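2019-05-06 — fabric pilling, second round

Amerley wants a yes or no on the Zoveo plush by the end of this week. I am not there yet. The supplier sheet says grade 4 after 600 rubs, and I have yet to see a supplier sheet that says anything else.

Ran 300 rubs on the black swatch, same wool abradant as in November. By my eye it came out between 3 and 4. Elikem Laryea graded it separately and wrote 4, but he had the lamp on the left and I had it overhead, so I don't put much weight on either number. We should fix the lamp position before we argue about half grades.

The white is a different cloth and shows less. It also shows less because it is white. Fuzz on white under a white lamp is easy to miss, and I suspect the good marks it got last time owe something to that.
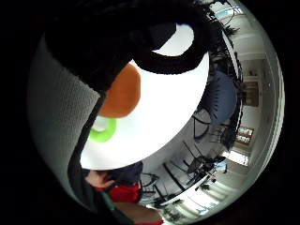
Plirevov finish

Claims: less pilling, softer hand, survives washing. No test method named for any of them. I washed 2 treated swatches and 2 plain ones in the same load, dried flat. Could not tell them apart blind, and neither could Amerley Dankwa. Elikem says the treated ones feel softer. He had seen the labels.

Humidity in the room was 69 percent at the start, higher than I like. Not repeating the whole lot for that, but the next run waits until it drops.

To do

Full 600 on black, treated and plain, graded by two people who don't talk first.
Ask Bartoš which abradant they used — the sheet leaves it out.
New tape for the lamp stand.
Hold the order until then.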